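# Flendon Board Game Night: your questions

**Do I need to bring a game?**
Nope! Our shelf at the Soler library annex holds 60 games, from quick card games to sprawling map games that eat a whole evening. Bring a favorite if you love teaching it, though — we adore new rules.

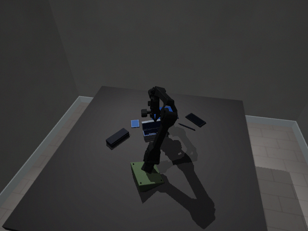
**What if I've never played anything but checkers?**
You're exactly who we want. Doors open at 6 p.m., and the first half hour is all short, friendly games with someone at each table who knows the rules.

**Which game should I start with?**
Prunia! It's a harbor-trading game, you'll learn it in 11 minutes, and there's always somebody begging for a rematch.
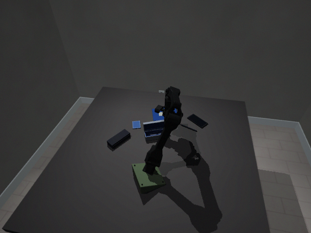

Milagros Echevarría would steer you to Noment instead, because everyone plays on the same side and the table gets so loud at the end. Try both!

**Can kids come?**
Yes, from age eight with a grown-up. Younger ones are welcome at the December family afternoon.

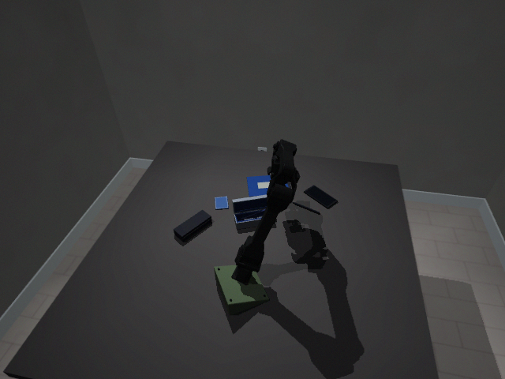
*Black arm on its green base, dark tabletop*

**What does it cost?**
$3 at the door, snacks included. It all goes toward new games and replacing lost pieces (so many lost pieces). The 1,000-piece puzzle swap is free.

**Can I borrow a game?**
Sure, for two weeks. Ask Carmela Escobar for the sign-out sheet. 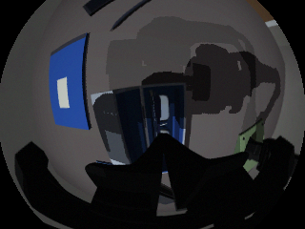

*Blue panel with a small blank white rectangle*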